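Jitard wearable demonstration kit: two months on glassware

Reviewed: Jitard capture gloves, forearm rigs and recording software, full two-arm set
Tested by: Bernardo Sequeira

Most of our manipulation data used to come from teleoperation. An operator drove the arms through a leader pair, watched the follower, and produced one usable episode in the time it takes to wash a sink of dishes. The Jitard kit removes the follower. The operator wears gloves with fingertip sensors, carries a tracked controller on the back of each hand, and does the task directly. Retargeting to the robot happens afterward.

We bought it for one group of tasks: handling and wiping glass jars next to a dish rack. Glass is a fair test. It reflects, it hides fingers behind itself, and it punishes too much grip force. Cloth adds a second object whose shape no tracker follows.

Setup

First fitting took 58 minutes, most of it spent on the forearm straps. Later sessions are much shorter once the strap positions are marked. The rigs should sit snug enough that the housings do not rotate when the wrist turns. If they rotate, the software reports nothing and the wrist angles drift. We check by laying both palms flat on the table before and after each batch and comparing the two readings.

Calibration is a fixed sequence of poses per hand. It has to be repeated if a glove comes off. Version 2 of the software saves profiles per operator, but a saved profile still needs the thumb pose redone.

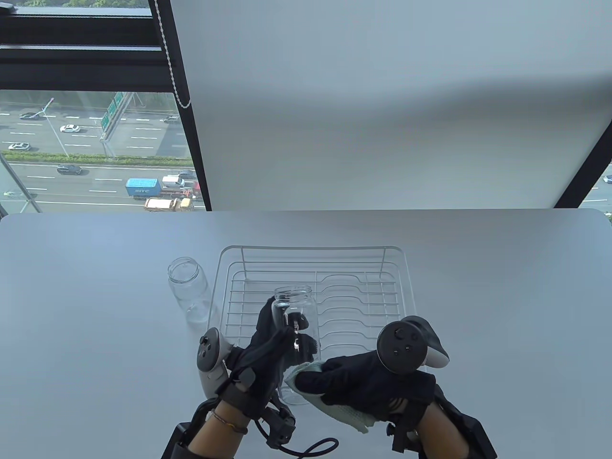
Tracking

Hand position is the strongest part of the kit. Holding a jar in one hand while the other wipes keeps both controllers fairly close together, and we saw few swaps or jumps in that posture. Reaching far to one side is worse. Elbows tucked in gave cleaner tracks than elbows out, and we now tell new operators to stand close to the table.

Daylight matters more than the manual admits. Our bench is by a window, and recordings made in direct afternoon sun in June had visible jitter on the left hand. Lowering the blind fixed most of it. A matte table surface would probably help as well.

Fingertip sensing

The sensors give contact and a coarse pressure value. Contact onset on a dry jar is reliable. With cloth between the fingers and the glass, the signal smears, and light wiping strokes often fall under the default threshold. Lowering the threshold recovers them at the cost of false contacts when the fingers curl. We settled on separate thresholds for the holding hand and the wiping hand, which the software allows only through a text file.

Tactile feel for the wearer is reduced. Expect an adjustment period with smooth objects. Plastic jars are a sensible start.

Data yield

Our set stands at 3,248 episodes. Some 200 were rejected, chiefly for strap slip and missing contact labels. Export to the Slanina format worked without edits. Export to Skulden needed a small script to reorder the finger channels.

Policies trained on the wiping data learned the approach and the grasp well. Stroke pressure was poor until we mixed in a small batch of teleoperated episodes, where forces are measured on the robot itself. Anyone whose task depends on force should plan for that mix.

Comfort and cabling

Weight is acceptable for half an hour. After that the forearms tire and the motions change, which shows up in the data as slower wrist turns. The cable from the left rig is too long for bench work and tends to hang over the table edge. A clip at the elbow would solve it, and none is supplied. The glove fabric is warm.

Compared with Grutular

The Grutular set we used before is lighter and goes on faster, but it has no fingertip sensing and its wrist tracking is noisier. For pick and place it is enough. For two-handed work with contact, the Jitard is the better purchase.

Verdict

Recommended for labs collecting bimanual demonstrations at a fixed bench, with reservations about the straps and the threshold settings. Not recommended as the only data source for force-sensitive tasks. Replacement gloves are sold in pairs only.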